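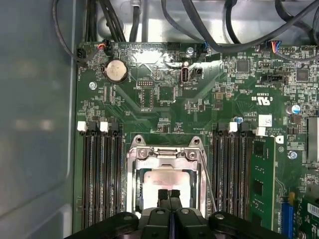 We have now used the Protetti kit for 18 working days in our small repair shop, so I will write some posts with my opinion. I paid for it myself, with the normal price. 1/9

For those who did not follow me before: Protetti sells a two-finger gripper, a wrist camera and the software, together in one box. You must have your own arm. Ours is an older Humasen, bought second-hand in June. 2/9

Our work is old office computers and servers. We want the kit to take memory modules out and put them in again, with the chassis open on the bench. The processor we still do by hand, and I think it will stay so. 3/9

The good first. The fingertips are narrow, and they can go down between the slots without touching the neighbour module. With the Verbeke gripper I tried last year this was not possible at all. 4/9

Teaching a new board takes me 23 minutes. You move the arm by hand to each slot, press the button, and give the slot a name. The manual says it is faster, but I am a slow person and I check everything two times. 5/9

Now the less good. Cables are a problem. If a bundle hangs over the chassis wall, the software often takes it for an obstacle and the arm stops. I fix the cables with tape before I start. It is boring work, but it helps. 6/9

Also the latches. White latches it finds very well. Dark latches on a dark slot it finds only with a second lamp from the side. I wrote to the support and they answered the next morning, politely, but without a solution yet. 7/9

The price is 2,000 euros without tax. Spare fingertips come from Bikano, and you can order them only in pairs. I have worn out one pair so far, on the left finger mostly. 8/9

Would I buy it again? For a shop with many equal machines, yes. If every computer on your bench is different, I would wait for the next software version. Next I will try it with the small screws, and I will write here how it goes. 9/9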